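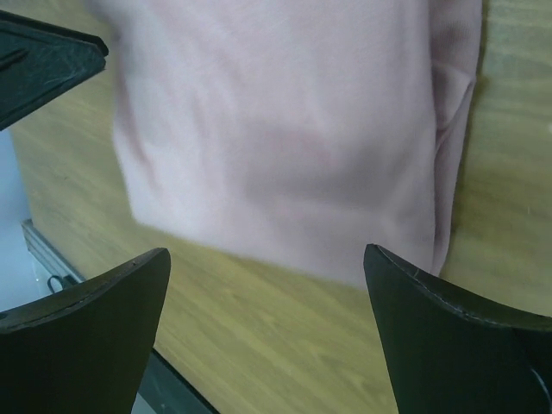 Clekell clothing swap is back in August, and we need folders!

May 25, 2022
By Aroha Ellery

I spent most of yesterday at the Fraser Street hall with a pile of sweaters up to my chin, and I'm happy to report that the Clekell clothing swap is on again this August. Donations have already started coming in (153 pieces so far, mostly knits, which tells you what kind of spring we've had).

If you came last year you'll remember the tables. By noon it was one big heap, and I watched two people pull on opposite ends of the same cardigan. This time everything gets folded before it goes out, sleeves tucked in flat, sorted by color and then by size. Ginette Thibodeau ran a clothing store in Durnness for 41 years and she's teaching the rest of us her way of doing it. Sleeve straight down along the side, smooth the middle with your palm, then leave it alone! I'm a terrible over-smoother and got told so more than once.

Sweatshirts are harder than they look, by the way. The thick ones want to spring open again, and a soft pink one took me 3 tries before Ginette let it onto the finished stack.

Folding evenings run from 6 p.m. at the hall until the swap, and you don't need to sign up. Thanakorn Meesuk will have the side door open and the kettle on. Bring clean clothes in good shape, please, with zippers that work and nothing with pet hair. We can't take shoes or coats this year, as the back closet is still full of chairs.

Swap day itself is free. Bring up to 6 things and take home the same number. Kids' clothes will have their own table near the stage, and Eugénie Barbier is looking for anyone who can lend her a full-length mirror.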